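How I Refinish a Scuffed White Desk Top (Without Stripping It)

I get asked about this one a lot, so I'm finally writing it down properly. My first white painted desk went yellow and sticky inside a year, and I've redone that same top more times than I'd like to admit. The method below is the one that stuck.

What you need: a bucket, dish soap, a couple of old T-shirts, a sanding block, fine sandpaper (220 grit), bonding primer, a hard-wearing water-based enamel, a small foam roller and a decent angled brush. I paid 12 dollars for my brush and it has outlived three cheap ones. You'll also want a tack cloth, or a microfiber cloth if you can't find one.

Step one: wash it

Wash the whole thing with warm soapy water, then wipe it down again with plain water. Do the front edge twice! That's where your wrists go, and skin oil is murder on paint. Let it dry overnight if you can stand to wait.

Step two: sand, but not much

You only want to dull the shine. Go over it with the 220 in long strokes, lightly, and keep your hand flat. Round the sharp edges just a hair, because paint pulls away from a crisp corner and you'll be chipping it off with your sleeve by September.

Fill any dents with wood filler now, let them dry and sand them flush. Vacuum, then tack cloth. Then do it again – dust gets everywhere.

Step three: prime

One thin coat, rolled. It'll look streaky and awful, and you should leave it alone. My neighbor Yasaman Nouri tinted her primer pale gray before painting her craft table and got away with two topcoats where I needed three, so I do that now too.

Step four: paint

Pour a little enamel into the tray and load the roller lightly. Roll the length of the desk, then finish with one very light pass in the same direction with almost no paint on the roller. Wait the full time on the can between coats (mine says 6 hours) and give it a quick rub with worn-out sandpaper before the next one.

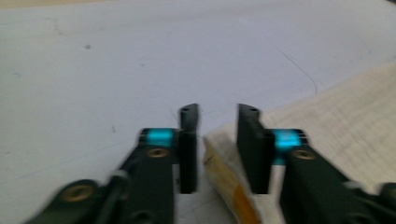 Picking the white took me longer than the painting did. Straight-from-the-can bright white shows every pencil smudge, and the creamy ones look dingy next to a monitor. I like a white that leans a little bluish gray, like the tabletop in the photo, where light scuffs and faint marks don't bother me much. Get a sample pot and paint a piece of cardboard, then look at it in the morning and again with your lamp on.

Step five: leave it be

Dry and cured are two different things. You can set a mug down after a day or so, but keep heavy stuff off for a couple of weeks, and please don't slide anything with rubber feet across it. I put my printer back too early once and had to peel it off.

For everyday cleaning I use a damp cloth and a drop of dish soap. Melamine sponges will lift most marks, though they also take the sheen down, so go easy and try a back corner first.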